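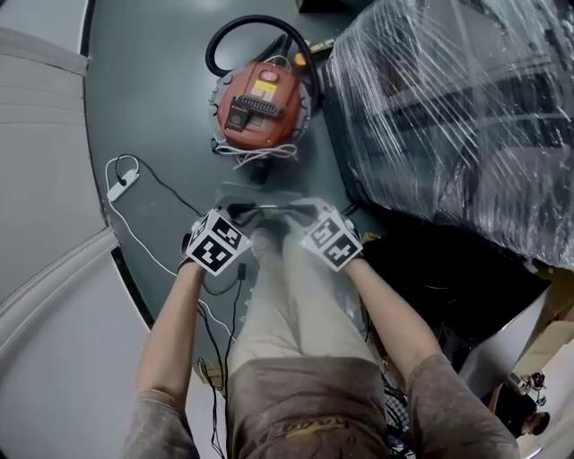 1/ Teaching a robot by hand, week whatever. My job title at Plundine has the word "engineer" in it. My job is sitting down with a patterned cube on each hand and moving very, very deliberately.

2/ The cubes are so the cameras know where my hands are and which way they're turned. The grips are so I pinch like a gripper and stop pinching like a person. People cheat constantly. You have no idea how much work your ring finger does until it's banned.

3/ Current task is called "pick up cable, hand it to the other side, put it down." A toddler could do it. A toddler would also put it in their mouth, and I'd have to label that as a failed episode.

4/ We want 800 good demos before anyone trains anything. I have 1693 recordings. Those two numbers look great next to each other until you ask how many of the second kind are the first kind.

5/ Things that will ruin a demo: covering a pattern with your other wrist. Scratching your nose. Pausing to think. The model learns the pause. We had a policy last spring that would reach for a part, stop dead for two seconds, then carry on, and it looked so thoughtful that a visitor complimented it.

6/ That was me trying to remember if I'd hit record.

7/ Somebody always asks why we don't just drive the arm by remote control. We do, for some tasks. Manico is our teleop setup, and it's great when the arm has to feel its way into a tight spot, because you only ever record moves the arm can really make. It's also slow and there's a lag, and after an hour I come home and reach for the fridge door like I'm docking a spacecraft.

8/ By hand I get through up to 11 demos in the time Manico gives me one decent one. Then a bunch of mine get thrown out for asking the elbow to do something no elbow on the robot can do. So it evens out a little. I don't like talking about how much.

9/ Cable management is its own hobby. The wires come off the left cube, go past my left hand and down my lap, and join the other wires on the floor, where I assume they have meetings. If you stand up quickly you will learn which one is the data line.

10/ And yes, there's a vacuum cleaner on the floor. The robot isn't allowed to touch it. Neither am I while recording — found that out the loud way.

11/ Posture tip from a professional: put your elbows against your sides between takes. Your shoulders start sinking a lot earlier than you notice, and then the last part of the batch is all picked up from slightly too low. The arm will copy that too. It'll droop at the end of every move like it's had a long Friday.

12/ Today's score, 9/12/25: 29 keepers. One was thrown out because I said "nice" and did a tiny fist pump with the grip still closed. The replay on the arm was the most confident it has ever looked.

13/ Someone asked if I worry about training my replacement. It currently puts the cable down next to the tray, every time, with total conviction. We'll talk again in December.

14/ Battery's charged. Back to pinching.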